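Benedicta Quartey has translated recipes for 36 cookbooks, and she tells me she still burns rice. We meet in the café under her office in Kurnholm, where she orders a tea and lets it become cold while she talks.

"People think it is easy work because the words are short," she says. "Stir, add, wait. But what is a cup? In one country it is a measure, in another it is whatever cup your grandmother had."

She came to the profession by accident. A small publisher, Lis, needed a person to finish a Hungarian book of soups after the first translator moved abroad. The author, Ernő Simon, did not like e-mail, so every question went to him by post. She sent him 392 questions in one winter and he answered all of them by hand. "He was angry only at one," she remembers. "I had asked if the sour cream could be left out." 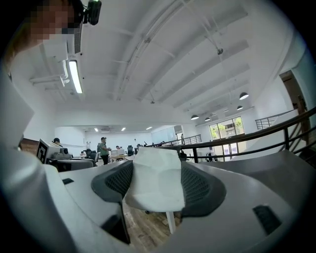

Cloth, held upright.

I ask what is the most difficult thing to translate in a recipe. I expected spices, but she answers at once: time. Old recipes say to cook until it is ready, and the modern editor wants minutes. For the soup book she cooked each dish twice with a clock beside her, and the numbers were never the same. In the end she and the editor, Pacita Dumlao, agreed to describe the smell and the colour first, and to put the minutes after in brackets.

"Pacita wanted to cut my brackets," she says. "We had a long fight about it, a friendly one – we are still friends."

The book sold 3,300 copies, which for Lis was a great success. After this came bread, then pickles, then a very long work about dumplings which she does not want to discuss. 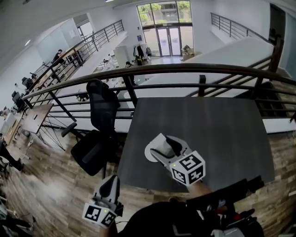 Kurnholm, 5 April 2025

Her present project is a book of village cakes, collected by Jenő Erdős from his aunts and neighbours. Many of the recipes were told aloud and never written. Some have no amounts for flour, only the advice that the dough should feel like an earlobe. She has kept the earlobe. "The reader has one too," she says. "It is cheaper than a scale."

She reads each translation aloud before she sends it, and a colleague, Bence Juhász, cooks from it without seeing the original. If he telephones with a question, the sentence goes back to her desk.

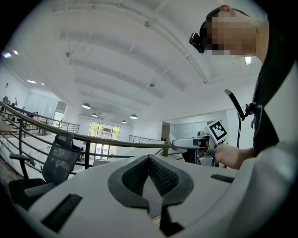 Benedicta believes that a recipe should sound like one person speaking to another in a kitchen. She dislikes the new style where each step is an order of four words. Her own teacher always showed a thing with her body, she says, and for that the page has no good tool. A person leaning over with one hand stretched forward, as in the photograph, tells you how near to stand, and a translator must find words for it. She often writes "bend close" where the original has only "look". Some editors remove it, and she puts it back.

Before I leave I ask what she cooks when she is alone. "Eggs," she says, and then she asks the waiter for hot water for her tea.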